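Mollora Facilities Forum > Equipment and Automation > General

Thread: Readiness of mobile two-arm units for residential housekeeping

Posted by D_Bonsu (moderator)
11/23/25

Colleagues,

The residential services group has been asked to advise member properties on whether mobile two-arm units should be included in next year's equipment plans. Several managers have written to me directly, and I would prefer that the discussion take place where all members can read it.

The question is a narrow one. Can a machine of this type carry out ordinary household chores in an occupied building at a standard we would accept from our own staff? Laundry, dishes, tidying and light floor work are all within scope. Fixed equipment such as dishwashers and floor scrubbers is not.

Please state whether your experience is with a unit on the premises, with simulation, or with vendor material only.

Delali Bonsu

----

Posted by hjalti.oddsson

My experience is with a unit on the premises. Clornstead accepted one on loan in July for the linen room, and it stayed 11 weeks.

Within the linen room the results were fair. The unit moved folded towels from the table to the shelf and returned empty bins to their places. It handled 824 towels that we logged, and staff had to step in on 80 of them, usually when two towels were picked up together. I would describe that as useful but slow.

Outside the linen room we did not get far. The corridor doors were the difficulty. My recommendation is to wait.

----

Posted by k_brondum

I work in simulation for Enton, so please read my remarks with that in mind.

I agree with Mr. Oddsson that doors deserve more attention than they receive. Most published test lists begin with the object to be picked up. In a home, the work begins with getting to the object. A pair of glazed doors between two rooms, a change from bare wood to carpet, and a chair standing on the far side will occupy a good part of our planning effort before any chore has started.
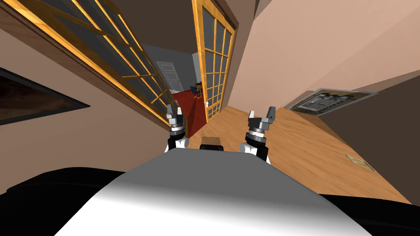 We therefore score travel between rooms separately from handling. In our last set we ran 1609 trials, and the two scores had very little to do with each other. A unit that handles objects well at a table may still be a poor housekeeper if it cannot be relied upon to pass from one room to the next with its arms in a safe position.

I do not agree that the answer is to wait. Properties with wide openings and level thresholds could begin a limited program now.

Kolbrún Brøndum

----

Posted by S.Arnardottir

With respect to the previous poster, a trial in simulation does not tell me what happens when a resident has left a bag in the doorway. My building has narrow halls, older doors that swing shut on their own, and rugs that residents bring from home. I supervise housekeeping at Kirkegaard and I cannot ask residents to rearrange their rooms for a machine.

There is also the question of glass. Who is responsible if a pane is broken? Our current insurance language does not say.

----

Posted by k_brondum

Ms. Arnardóttir raises a reasonable point. Simulation is used to rule things out at low cost. We do put clutter in our doorways, including bags and shoes, but I accept that residents are more inventive than we are. I have no answer on the insurance question — it should go to the property's carrier in writing before any unit is delivered.

----

Posted by mikkel_b

Vendor material only, so weigh this accordingly.

I believe the thread is setting the standard too high. We do not require a new employee to do every chore in every room. If a unit can fold and shelve in one room overnight, that is work completed, and the door can be propped open.

Mikkel Baldursdóttir

----

Posted by hjalti.oddsson

Ours could not be propped open. They are fire doors.

----

Posted by mikkel_b

Understood. I withdraw that part of the suggestion. The remainder stands for rooms where the linens are both washed and stored.

----

Posted by D_Bonsu (moderator)

Thank you all. I will add door type, threshold height and floor covering to the site survey form. Mr. Oddsson, if Clornstead is able to share its log of staff interventions, please send it to the group address. The thread will remain open for members who have run a unit in resident rooms, as we have not yet heard from any.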